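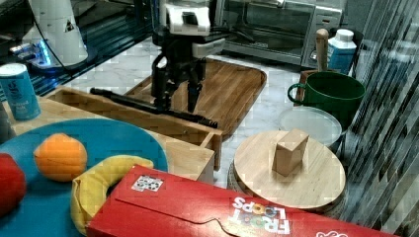 Huệ Mạc

Project report: Where Does the Breakfast Stuff Go?
Household Spaces, Unit 4

My project was supposed to be about lighting. Then I spent one morning trying to find a place to set down a cup of tea and changed my topic.

The question I settled on was how a shared counter fills up, and whether a few rules could keep enough of it open to make breakfast on. I worked with Joni Lehtinen, who likes rules, and Shamim Rind, who has never met a flat surface he could leave alone. Both of them agreed to be quoted. Shamim asked to be quoted more kindly.

Background

The literature on kitchen counters is thin. The most useful thing I read was a course handout by Bushra Bugti, who sorts objects into "residents" and "visitors." A resident earns its spot by being plugged in or by being too annoying to move. A visitor is anything that came out for one meal and stayed. The stainless steel toaster oven at the back is a resident by both tests. The Froot Loops box is a visitor, and it is lying on its side with one edge over the banana, so it is a visitor with no manners.

The fruit was harder to classify. An orange, an apple and a banana share the big teal-blue plate, and a plate is dinnerware, so by the handout they ought to be on their way somewhere. Joni argued that fruit on a plate is a fruit bowl that lacks ambition. We listed it as a resident on probation.

Method

We kept a log for 9 days. Each of us wrote down what we had to move before we could use the cutting board, and where we moved it to. The rules were:

Cereal goes back upright in the cupboard after pouring.
The cutting board stays clear between meals.
The open wooden tray is for long things only.
Round boards go to the right.

The last rule exists because of the round wooden board on its woven base, which takes up a great deal of room to hold up one small block of wood. I asked what the block was for. Shamim said it was "for balance." I have left it where it is out of respect for the unknown.

Results

The cutting board rule did best. It has a raised rim, and people seem to think twice before piling things into something with a border. The tray rule did fairly well too, once we stopped arguing over what counts as long. The blue-and-white canister never appeared in the log at all, which makes it the best-behaved object in the study.

The cereal rule failed. Joni broke it first, and he wrote it.

Problems with the study

Three people is a small sample. One of them was me, and I tidied more than usual when I knew I would be writing it up. Noboru Ueda read my draft and pointed out that we never measured the counter. This is fair. I have now borrowed a tape measure, and if I get to redo the project in July I will start with that and with a second shelf for the cereal.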